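Finbarr Ó Dálaigh
@finbarr_od · 2023-08-28

ok rules for two-arm teleop sessions, a thread. wrote these up for the Keogh benches after we threw away 94 episodes in one go and I sulked through lunch

1/ one task per take. handover is handover. if you also tidy the table at the end because it bugged you, the take is bad. label it bad. move on

2/ say the handover out loud before you start. which arm gives, which arm takes. write it on the sheet. half our bad labels were people swapping sides without telling the other operator

3/ the receiving gripper comes in OPEN and stops short. small pause. then close. people hate the pause, it feels slow – keep it anyway. giver lets go only after the taker has closed
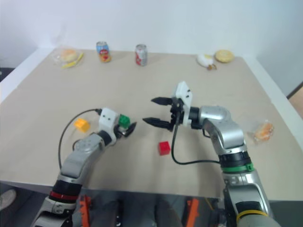
Green block in the left gripper, right one open and lined up. Rule 3.

4/ clutter is allowed, we want some. but it gets set before the take and nobody leans in to nudge stuff halfway thru. hand in view = stop, scrap, restart

5/ cables. check the slack on both wrists before every take, then run each arm out to full reach once with nothing in the grip. if a loop can catch on a block it will catch on a block

6/ tape your arms if they look the same. bands round the joints, color list stuck to the wall. took me 5 minutes and I put it off for months

7/ feet. stay back from the base when the arms are live. stop button within reach of the person NOT driving. this one isnt up for debate, Raltmont bench included

8/ drops are data. don't delete them, tag them. Deketti's sheet has a column for it and in the last batch it was blank on 186 rows. fill in the colum please

9/ no fixing labels from memory the next day. you don't remember. I don't remember either

somebody asked about speed limits – yes, cap it in software, same cap both arms, and don't raise it for a demo. Istomon build has it in the startup config so check there first

total so far is 726 good takes under these rules. scrap rate is down, arguments about labels way down

will redo the list in September once the new wrists are on. if you run a stricter handover rule than mine send it over, esp if you've got a good one for soft objects, ours is basically "be gentle" and that's not a rule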